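September, early, kettle on

I promised myself I'd write this down before the details went soft, so I'm at the kitchen table in my robe with the good pen and the lamp on, and it isn't even light out. The bone scan results came yesterday afternoon. I have what they call low bone mass, one step short of osteoporosis, and mostly in the hip. The spine is a little better. The nurse at Hoekstra Clinic was very kind on the phone and said it was common at my age, and I said thank you, and then I hung up and stood in the hallway for a while looking at the coats.

I don't know what I was expecting. My mother shrank, my aunt shrank, my grandmother by the end was so bent she had to turn sideways to look at you, and we all just thought that was how old ladies were made. I remember her reaching up to the second shelf for the sugar with a wooden spoon, hooking the canister toward her, and laughing. She broke her wrist twice. And I have gone along all these years thinking that because I could carry my own groceries and touch my toes (nearly) I had been let off.

Anyway. The appointment. I'll put down what I remember and check it against the printout later.

The doctor went over the scan with me this time, which I appreciated, the two of us leaning toward her screen. She said the number is a comparison with a healthy young adult, and that mine sits in the middle of the in-between range. She wasn't inclined to start me on a prescription yet. She wants the blood work back first, vitamin D and thyroid and a few others, and then we'll put my numbers into the fracture risk calculator together and talk it over. In the meantime I'm to look at food, at vitamin D, at getting some weight-bearing exercise, and at not falling down. She asked about the rugs in my house! I told her I had two little ones in the hall that I was fond of and she gave me a look over her glasses, so I suppose those are going.

She also asked me how much calcium I thought I was getting in a day, and I said oh, plenty. I have milk in my coffee and I like cheese. She said to write it down for a while and see.

So I wrote it down. I've been at it ever since, in the back of the checkbook register, reading labels with the magnifying glass. The first full day came to 543 milligrams. She had said a woman my age wants more than twice that. I went back over the list certain I'd missed something, and I had left out half an orange, and it made hardly any difference. All that milk in my coffee is a couple of tablespoons. The cheese I like turns out to be the kind I eat on special occasions. I was a bit put out, to tell the truth, the way you are when the bank statement is right and you're wrong.

Second day I did better, mostly by being bossy with myself at breakfast. A glass of milk is around 300, and so is a good bowl of plain yogurt, and canned salmon is good if you mash up the little soft bones and don't think about them. Collards are good. Spinach, to my great disappointment, isn't worth much for this. It has calcium in it, but there's something else in the leaf that hangs on to it and you don't get the use of it. I'd been feeling so virtuous about spinach. I'll go on eating it because I like it with garlic, but it no longer gets a line in the register.

The kefir I bought at the co-op, Altska, the plain one in the tall bottle, took some getting used to. It's sour and a bit fizzy, and the first glass made my eyes water, but with frozen blueberries and a spoon of oatmeal stirred in and left overnight it makes a very decent breakfast and I've had it three mornings in a row now. I find I look forward to it. I would never have believed that.

She said food first, and a supplement only to fill in what's missing, and to take it in smaller amounts if I do, as the body can only take up so much at one go. I had a bottle in the cupboard from goodness knows when, great big chalky things like sidewalk gravel, and it had expired, so out it went. I haven't bought another. I'd like to see how far I get with the plate.

Vitamin D is another story and we'll see what the blood test says. I asked if I couldn't just sit out on the porch more, and she said that up here, with the winters we have and my skin having had a spot taken off already, she'd sooner I didn't count on the sun.

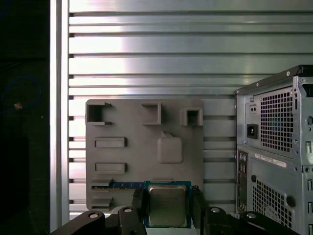
Gray board on the silver slotted wall, three square sockets along the top

Later, after supper

I walked to Gosia for bread and took the long way home by the reservoir, partly for the exercise and partly to be out of the house, where I keep picking up cans and reading them. It was a lovely soft gray afternoon and the water was like a tabletop. The pedometer on my phone says I do up to 4,000 steps on a day when I've got errands, and a good deal fewer when I haven't, and I'd like to bring the lazy days up. Walking is fine, the doctor said, walking is very good for the heart and the mood and for keeping steady, but bones want something a little pushier if they're going to take notice. Stairs. Hills. Lifting things. She used the word resistance, and I thought, well, I've got plenty of that.

There's a class at the Norkum recreation center, twice a week in the mornings, strength and balance for people over sixty. I called and there's room. I'll admit I sat with the phone in my lap for a good ten minutes first. I haven't been in a gymnasium since I was in knee socks, and I hated it then, all that climbing and being picked last. But the young woman who answered was so matter-of-fact about it. Wear flat shoes, bring water, you can use a chair for everything to start with. She said they begin with very light hand weights and sitting down and getting up again without using your arms. I tried that on the kitchen chair the minute I got off the phone. I managed 11 before my thighs gave up on me, and then I had to have a cookie.

Things I was told to be careful of, so that I have them somewhere: no toe touches with a rounded back, no sit-ups of the old kind, no twisting and bending at once, like when I haul the laundry up out of the basket and turn. It puts a squeeze on the front of the spine. So there goes my one party trick! I'm to hinge at the hips and keep my back long. I practiced at the sink this evening and felt like a drinking bird, but I can tell it's easier on me, and I noticed how often in a day I do it the other way. Picking up the newspaper. Putting on boots. The bottom drawer where for some reason I have kept all the heavy pans for as long as I've lived here.

I moved the pans. It took me until the news came on and now I can't find the colander.

And the rugs are rolled up. I stood there feeling sentimental over them, which is silly, I bought them on sale. The hall looks bare and sounds different when you walk through. I put the night-light from the spare room in the outlet by the bathroom as well, and I've decided to stop going down the cellar steps in my socks – I could hear her saying it before she said it. I ought to get the handrail looked at too. It wobbles at the bottom, and I've been stepping around that wobble for years without giving it a thought.

What I didn't ask, and wish I had: whether coffee matters much (I have two cups, sometimes three if it's raining), whether the steroid I took for my lungs that bad winter could have had anything to do with it, and whether the girls in the family ought to be told. I've got those on a card now on the refrigerator and I'll bring it with me when the blood work's in. I always forget everything once I'm sitting on that crinkly paper. She did ask about smoking, and I was able to say I quit a long time ago, and about wine, and I said a glass with dinner and she wrote it down without any expression, so I don't know what to make of that.

I've been sad tonight in spurts and then all right again. It's a peculiar thing to be told about something inside you that doesn't hurt. My hip feels just the way it did last month when I was up the stepladder after the gutters, and I keep putting my hand on it as if I'd be able to tell. I kept thinking about my grandmother and the wooden spoon. She'd had hard years, and not much milk in them, and she never had a scan in her life or a soul to ask her about rugs. I would have liked to cook for her. Salmon cakes, maybe, with the bones mashed in, and she'd have told me they wanted more onion.

Supper was white beans and collards with a heel of the Gosia rye, and I grated the hard cheese over it with a heavy hand, and a pear after. I haven't added up the day yet. The register's in the other room and my feet are up. First class is in the morning, flat shoes are by the door, and I need to remember to soak the oats before I turn in.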